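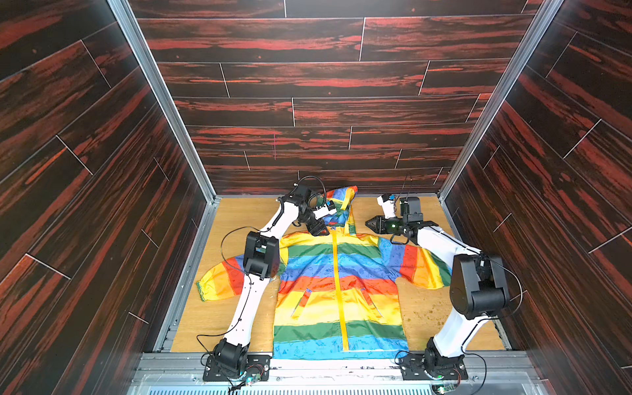
Hood to the back, hem to the front, sleeves out at the sides. Stage one of folding the rainbow jacket.

The loudest coat on the peg

I own a lot of sensible outerwear. There's a navy one for work, a darker navy one for funerals and parents' evenings, and a big green waxed thing that smells of the dog. And then there's the rainbow jacket, which I bought in September from a shop in Odton called Masilela, having gone in for a pair of socks.

You've seen it by now, so you'll understand. Red, orange, yellow, green and blue, all the way round and down both arms, in wide bands that look as if somebody went at them with a decorator's brush. It has a yellow zip! I was wearing it before I'd got my card back in my purse, and I wore it all the way to the bus stop, where a man I'd never met said "Cheerful" and went back to his phone.

I have now had it for long enough to have opinions about bright coats in general. I also have opinions about how to look after one, and quite a few people have asked me about that part (mostly people who've seen the state of my hallway).

First, the doodles. I didn't notice them in the shop. They're little line drawings scattered over the blue bands, circles and tiny figures and squiggles, and it wasn't until I was sitting on the train to Trumham with my arms folded that I started reading my own front. One bit says mg+O2. I gave up chemistry the minute they let me, but I do remember the strip of magnesium ribbon held in the tongs, and the teacher telling us all not to look straight at it, and every one of us looking straight at it. So I was sitting there with a bright white flash written on my coat. I was absurdly pleased. The woman opposite must have wondered why I was grinning at my own chest.

Since then I've become a bit of a bore about hidden print. I like clothes that save something for the second look. From across the road it's all stripes, and then a friend leans in to give you a hug and says, hang on, is that oxygen?

Now, the folding. Thin, slightly shiny jackets are a pain. They slide off hangers, they slide off the back of the chair, and if you fold one the way you'd fold a jumper it quietly unfolds itself as soon as you turn round. For weeks mine lived in a heap on the stairs. The hood is the main culprit, I think. A hood doesn't want to be flat. It's a bag with a coat attached, and whatever you do with the rest, there it sits at the top in a great crumple.

I took the problem to Petronella Mtshali, who ran the alterations counter at a department store in Bomcombe and has handled more awkward coats than I've had hot dinners. She put the jacket down on her table and looked at it for a while.

"You're starting at the wrong end," she said. "Everybody does the sleeves first. Do the hood."

Her way goes like this. Lay the jacket on its back on something hard, a table or a bare floor, never the bed. Do the zip up. Spread the sleeves out to either side and smooth the body with the flat of your hand, working from the zip towards the side seams. Then go to the hood, find the two top corners, give it a gentle pull away from the collar so the creases drop out, and bring it down over the chest. Only then do you fold the sleeves in, one across the other, and turn the sides to the middle. Fold up from the hem in thirds. If it's going in a suitcase you can roll it from the hem, and tuck the roll into the hood at the end, which makes a neat fat sausage and is tremendously satisfying.

I practised. My first attempt looked like something you'd find behind a radiator. The second was better. By the end of the evening I'd done every hooded thing in the house, and my son's football cagoule too, which he had been planning to wear.
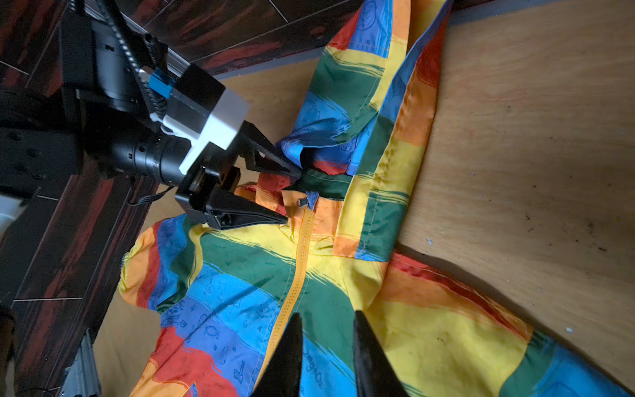
The collar end of the yellow-orange zip, with its small silver pull. Look along the blue stripes for the doodles.

Petronella is very strict about zips. She says most people wear out a jacket at the zip and the cuffs long before anything happens to the fabric, and that both go the same way, from being yanked. So you hold the cloth steady near the collar with one hand and move the pull with the other. You do not grab the whole front of the coat and haul (I am a hauler, or I was). With the stripes there's an added reward for doing it properly, because you can see at a glance whether the two sides match. Get the bottom of the zip wrong by a fraction and your green is meeting your blue all the way up.

She also told me to fasten it before washing, turn the whole thing inside out, and keep it away from towels. Towels shed, apparently, and shiny fabric picks up every bit. Cool wash, short spin, then over a clothes horse with the hood propped open so that it dries. Mine has come through it very nicely so far, and the red hasn't wandered into the yellow, which had been keeping me awake.

I did wonder whether it was only me who'd gone this way in middle age, so I rang Myrtle Van Dusen, who is 72 and lives in Trumham and hasn't, as far as I know, ever worn beige. She has 13 coats. I know this because she went and counted them while I waited, reading out the colours as she went down the rail, and there was a longish pause at number nine when she found one she'd forgotten about.

Her advice was to stop saving them. She'd had a beautiful orange mac that she kept for good, and she kept it for good so successfully that it went hard on the hanger. These days everything gets worn to the shops. "Who's it for, otherwise?" she said. "The moths?"

I've been thinking about that orange mac. The rainbow jacket has since been to the tip, to two birthday parties and up a very muddy hill outside Bomcombe, where my husband said that at least the helicopter would find us. It has carried a great many tissues and one conker in its slanting front pocket. It's been admired by toddlers everywhere we go. A little girl in the post office followed me the length of the queue to touch a sleeve, and her dad was mortified, and I told her about the oxygen.

The navy one still comes out for work. The other evening, though, I got home and hung it up, folded the rainbow one hood first, then changed my mind, shook it out again and wore it to put the bins out.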